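How to Look Up the Ownership History of a Painting

April 29, 2020

Provenance is the record of who owned a work of art and when. You don't need to be a dealer or a curator to look into it. If you have inherited a painting, or bought one at an estate sale, you can do much of the early work yourself.

Start with the back. Take the painting off the wall and lay it face down on a clean, padded surface. Look at the stretcher bars, the frame and any backing board. Write down every label, stamp, chalk mark and number exactly as it appears, including spelling mistakes. Take one photo of the whole back, then a close one of each mark. Don't peel anything off, even if it is loose. Slip a loose label into a clear sleeve and note where it was. 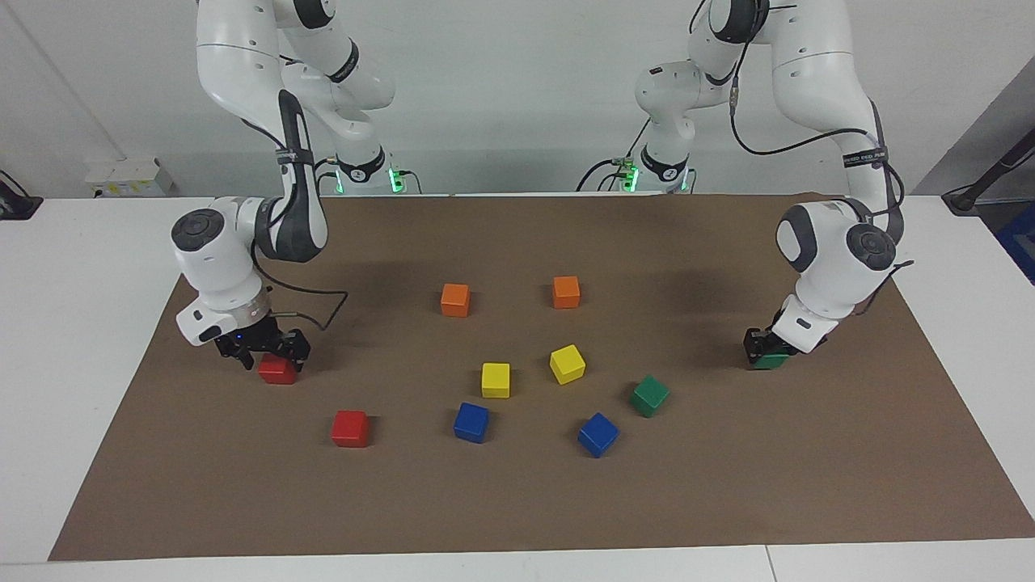 Red cube on brown paper.

Next, measure the canvas without the frame. Height comes first, then width. Old catalogs list works this way, and titles change so often that size may be the only thing that matches. My own test case was a small harbor view with a torn Tidmont Gallery label. The label gave a stock number, 272, and no title at all.

Now make a timeline. Put the artist and the date of the work at the top and yourself at the bottom, then fill in what you can prove. Give each owner a line with dates, place, how the work changed hands, and your source. Leave gaps blank. My harbor view had 4 owners between the gallery and me, and for one of them all I had was a surname, Zarovance, in pencil on the frame.

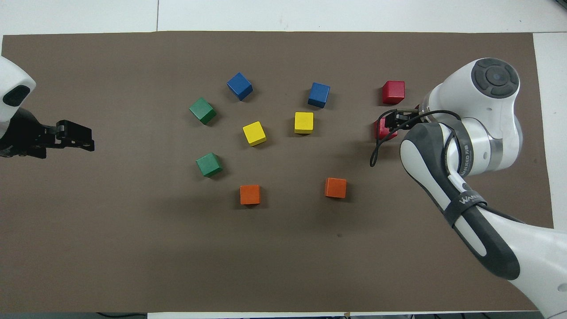

With the timeline started, go to the printed sources. Exhibition catalogs and auction catalogs are the most useful, and a large museum library will usually let you read them by appointment. Many have been scanned, but search by size and subject as well as by title. I found the harbor view in the Potska sale catalog under "Boats, Evening," after nearly two months of looking under the wrong name.

If a gallery has closed, find out where its stock books went. Some are in university archives, some stayed with the family. Write a short letter with the stock number, the measurements and one photo. Ask one question at a time — long letters tend to sit in a pile. The Tshabalala archive answered mine in nine days and sent a copy of the ledger page.

Keep copies of everything in one folder, and store a second set somewhere else.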